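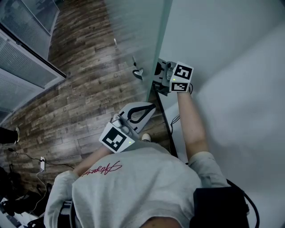

*Frosted glass door panel, seen from overhead.*

# About Stekstead

Stekstead supplies, fits, and maintains interior glass doors and partitions for offices, clinics, libraries, and private homes. We work from a single shop in Kasel. All cutting lists, hardware schedules, and service records are prepared there, and all fitting is done by our own employees.

The company does not make glass. Panels are ordered to size, already edged, drilled, and tempered, from two regional processors. Tempered glass cannot be cut or drilled after heat treatment, so a wrong measurement means a new panel. Most of our procedures exist for that reason, and much of this page is about measurement.

## What we do

Our work falls under four headings.

**New doors and partitions.** Hinged, pivoted, and sliding glass doors for interior openings, with or without fixed side panels. We handle the survey, drawings, ordering, fitting, and final adjustment.

**Replacement panels.** Single panels replaced in existing frames or on existing hardware. If the original maker is no longer in business, we take the hole positions from the old panel or, if the old panel has broken, from the hardware.

**Service and adjustment.** Closers, floor springs, pivots, rollers, tracks, locks, seals, and handles. We service hardware installed by others as long as parts can be obtained.

**Surface work.** Acid-etched and sandblasted glass is supplied through our processors. We apply translucent film in the shop or on site.

We do not take on exterior glazing, skylights, shower enclosures, or glass floors. Fire-rated assemblies are referred to contractors who carry the listing for the full assembly, including the frame.

## How the company is organized

Margareta Ciobanu founded the company after eleven years as an estimator for a commercial door distributor. It began as a drawing and measuring service for general contractors. The first fitting crew was added when a contractor asked for one party to be responsible for both the dimensions and the result. That arrangement is now standard on every job we accept.

There are three departments. Survey and Drawing takes the site dimensions and issues the order. Fitting installs the work and signs the completion sheet. Service takes over the record when the completion sheet is filed. Each department has a lead, and a job has one named contact at any given time. The name changes twice during a normal job, and the customer is notified both times.

Ms. Ciobanu still reviews every order that includes a custom hole pattern.

## Survey practice

Openings are measured in width at the top, middle, and bottom, and in height at the left, center, and right. Both diagonals are recorded. The floor is checked for level through the full swing of the door, including the part beyond the opening. A floor that rises in the path of the swing is the most common cause of a door that fits its opening and still cannot be used.

Dimensions are taken to the nearest 1/16 inch. They are written on the survey sheet before being entered into the drawing file, and the paper sheet is kept. If the finished floor is not yet down, we will survey for pricing but will not release an order. Contractors sometimes ask us to work from the architectural drawings to save time. We will draw from them and price from them.

A second surveyor repeats the measurements on any opening with three or more adjoining panels. The two sheets are compared in the shop. Where they differ by more than 1/8 inch, someone goes back.

## Glass types we commonly supply

| Type | Typical use | Notes |
|---|---|---|
| Clear tempered | Meeting rooms, entries to suites | Slight green tint at the edge |
| Low-iron tempered | Display areas, white interiors | Longer lead time |
| Acid-etched tempered | Offices, consultation rooms | Smooth matte surface, fingerprints wipe off with little effort |
| Sandblasted tempered | Decorative bands, room numbers | Coarser surface, holds oil unless sealed |
| Laminated tempered | Rooms where sound matters | Heavier, check hinge rating |
| Clear with film | Retrofit privacy | Film can be replaced without replacing the panel |

Customers often use the word "frosted" for the etched, sandblasted, and filmed types. The three look similar from across a room but are ordered, cleaned, and repaired differently. Our quotations state which one is included. If you are comparing our price with another supplier's, check that line first.

Obscured glass reduces detail but does not block light. A person standing close to an etched panel will be visible as an outline from the other side when the room behind is lit. For examination rooms and similar spaces we will provide a sample large enough to test in position.

## Hardware

Our standard hardware is the Dovance series. It consists of a top and bottom patch fitting, a floor pivot, an overhead sliding track, and a range of pulls and latches that share one hole pattern. The shared pattern lets a customer change a pull to a locking pull later without a new panel. It also limits the number of drilling templates in circulation, which has reduced our ordering errors more than any checklist has.

For doors that must match older work we stock parts for the Magalhães pivot, a floor-mounted unit found in many buildings in this area. The full unit is no longer offered. We hold bearings, spindles, and cover plates, and we rebuild the units in the shop. A rebuilt unit is returned to the same opening wherever possible, as the floor boxes vary slightly from one to the next.

Handles, locks, and closers by other makers can be used on request. We need the manufacturer's template before the glass is ordered. A catalog picture is not sufficient.

## Fitting

A normal single door takes one crew of two people half a day. Panels above the crew's handling limit are moved with suction lifters and a third person. Work in occupied buildings is done behind a temporary barrier, and the adjoining corridor is closed on the swing side until the door has been hung and the stops are in place.

Each door is cycled 40 times before the crew leaves. During cycling the fitter checks the closing speed, the latch, the gap along both vertical edges, and any contact between glass and metal. Gaskets are checked again at the end. The readings go on the completion sheet, and a copy is left with the customer.

We fit on Saturday for customers who cannot close a room during the week. The rate is the same.

## Service records

Every door we fit or adopt is given a record number, printed on a small label on the top fitting. The record lists the glass type and thickness, the hole pattern, the hardware, the original gap readings, and all later visits. With the number, a replacement panel can be ordered by phone without a survey, provided the opening has not been altered.

The register now holds 1,639 doors. Of these, 671 are under a service agreement and are visited once a year. Agreement visits cover cleaning of tracks and pivots, adjustment of closers, inspection of glass edges for chips, and replacement of worn seals. Chips at an edge are measured and noted. A chip near a hole or corner is reported in writing the same day with a recommendation to replace the panel.

A further 442 doors in the register were fitted by other companies. We accept these after an initial inspection. The inspection is charged separately and includes a written list of anything we would want corrected before taking the door on.

## Care of glass doors

The following is the advice we leave with building staff.

- Clean with a soft cloth, water, and a neutral cleaner. Spray the cloth and leave the fittings dry.
- Do not use blades on film or etched surfaces.
- Do not wedge a closer-equipped door open from below. Use the hold-open setting or ask us to add one.
- If a door begins to drop, drag, or click, take it out of use and call. Do not tighten patch fittings without knowing the required torque.
- Keep the record label in place.

Paper signs taped to etched glass leave a visible residue if they stay up for long. It can be removed with isopropyl alcohol in most cases. For permanent signs, ask for a cut film.

## Employment and training

New fitters spend their first weeks in the shop, where two practice openings are set up with deliberately uneven floors. They learn to hang and adjust a door on both before going to site. Surveyors are trained by the fitting department, and fitters spend part of each year with the surveyors. Sheets are easier to write properly after having worked from a bad one.

We hire once a year, in April. Previous glass experience is useful but is not required. Applicants should be comfortable with fractions, able to lift as part of a team, and willing to drive a company van.

## Visiting the shop

The sample room in Kasel has full-size doors on each type of hardware we supply, along with glass samples mounted against both light and dark backgrounds. Visits are by appointment so that the person who would handle your survey can be present. Bring rough dimensions, a photo of the opening from both sides, and, for replacement work, the record number if there is one.

Quotations are issued in writing and list glass, hardware, fitting, and disposal of old material as separate lines. Drawings remain the customer's property once the order is paid.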